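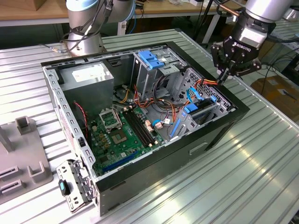
Remettre en route une vieille tour de bureau : le grand nettoyage, étape par étape

On me demande souvent s'il vaut encore la peine d'ouvrir un ordinateur qui dort depuis des années au fond d'un placard. Ma réponse est oui, presque toujours, ne serait-ce que pour le plaisir de comprendre comment tout cela s'emboîte ! J'en ai remis une sur pied en novembre, une bonne grosse tour à coque noire, pour l'atelier Clatasier, et je vous raconte comment je procède.

Ce qu'il vous faut

Un tournevis cruciforme moyen
Un pinceau souple et bien sec
Une bombe d'air sec
De la pâte thermique
Un carnet, ou un téléphone pour photographier les branchements
2 petites boîtes pour les vis

1. Couper et ouvrir

Éteignez, débranchez le cordon secteur, puis appuyez quelques secondes sur le bouton de marche pour vider ce qui reste de courant. Couchez la tour sur le côté, sur une table dégagée à bonne hauteur (votre dos vous remerciera), et retirez le panneau. Touchez une partie métallique nue du châssis avant de mettre les doigts à l'intérieur, et recommencez de temps en temps.

2. Se repérer

Prenez votre temps, c'est le moment que je préfère. Le bloc d'alimentation est la grosse boîte grise. La carte mère, verte sur cette machine, porte le processeur, les emplacements de mémoire, longs et noirs, et un connecteur d'extension bleu. Les cages métalliques reçoivent les lecteurs et les disques. Sur les miennes, les pièces en plastique bleu signalent ce qui se manipule à la main, une délicatesse de constructeur que j'apprécie beaucoup.

3. Débrancher les câbles

Photographiez tout d'abord. Saisissez ensuite chaque fiche par son corps, jamais par les fils, et cherchez le petit ergot à presser. Le faisceau orange, rouge, jaune et noir vient de l'alimentation – s'il résiste, balancez doucement la fiche sans forcer. Les nappes de données se retirent bien droit.

4. Dépoussiérer

Pinceau d'abord, air sec ensuite, par petites bouffées, bombe tenue droite. Bloquez les pales des ventilateurs avec un doigt. N'ouvrez jamais le bloc d'alimentation : on souffle par les grilles et on s'arrête là.

5. Le processeur

Si vous l'avez sorti, ne touchez surtout pas à l'intérieur du support. Reposez-le en alignant les repères, rabattez l'étrier métallique, puis déposez une noisette de pâte avant de remettre le radiateur.

6. Remonter

Mémoire, disques, câbles, dans cet ordre – et vos photos sous les yeux. Faites un premier essai avec l'écran et le clavier seulement. Si rien ne s'affiche, réenfoncez les barrettes, c'est le coupable le plus fréquent.

Mon ami Rory Crichton me souffle d'ajouter qu'il faut changer la pile ronde de la carte mère par la même occasion. Il a raison, et si l'horloge se dérègle à chaque arrêt, vous saurez pourquoi.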